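Home News Stage Spoken Word Listings Archive

Redolcombe theater to premiere bilingual verse play by Gebremedhin Ambaye

July 2026
By Concetta Orlandini

The Stulleck Theater in Redolcombe will open its fall season in September with a verse play by the poet and actor Gebremedhin Ambaye, performed in Amharic and English with projected text in both languages. The play, "The Ferry Ledger," runs 95 minutes without intermission and has a cast of four.

Ambaye, who moved to Redolcombe from Tultville six years ago, began the text as a sequence of short poems spoken by a ferry clerk. The sequence was first read in public at the Tultville library. The stage version keeps the clerk as narrator and adds three passengers, each with a separate meter. The clerk speaks in unrhymed lines of varying length. The passengers speak in rhymed couplets until the final section, when the rhyme is dropped.

The working script has 2,933 lines of verse, of which 606 are in Amharic. Director Viola Donati said the performed version will be shorter, with most of the cuts falling in the second section.

"The Amharic lines carry the plot at two points, and the English does not repeat them," Donati said. "A viewer who reads only the projection will get the meaning a beat later than a viewer who follows by ear. We have left that gap in."

The projected text was prepared by Ehsan Karimi, who also handled surtitles for the theater's spring production. Karimi divided the script into cues of no more than two lines each. Cues are advanced by hand from the rear booth, following the actors, and are not tied to the sound track. An early test with timed cues was dropped after the text ran ahead of the speech in the longer monologues.

Sound is by Khải Đặng, using recordings of engines, chains and harbor announcements. There is no composed music. Two of the announcements serve as entrance cues and are played from a speaker placed under the stage platform. The remaining sound comes from the main house system.

The set is a single raked platform with a desk at the upstage end. Donati said the platform was reduced in width during planning to keep both projection surfaces visible from the side seats. Actors remain on stage throughout, and there are no costume changes.

Ambaye will play the clerk. It is his first leading role since "Low Water," a one-man show that he toured to small venues. He said the new script was harder to learn than the earlier one, even though he wrote both.

"I know the poems as poems," Ambaye said. "The order changed four times in rehearsal drafts — my memory still goes to the old order."

The theater's main room seats 400. For this production the side balconies will be closed, as the projection cannot be read from the last rows there. The opening performance will be followed by a discussion with Ambaye and Karimi, held in the main room and open to all ticket holders.

A printed edition of the full script, including the lines cut from performance, will be published by Martinelli on the opening date. It sets the two languages on facing pages and runs to 101 pages, with a short note by Ambaye on meter. Copies will be sold in the lobby.

Tickets go on sale at the box office and by phone next month. Student tickets are available for all performances except the first. One matinee will be given with the house lights at half level, and seating for that performance is unreserved.

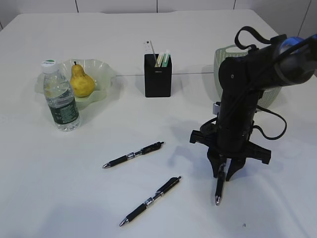
Also in Stage

Tultville open-mic series moves to the former ferry office
Stulleck Theater posts audition dates for winter verse program

Contact the arts desk | Copyright 2026 | Back to top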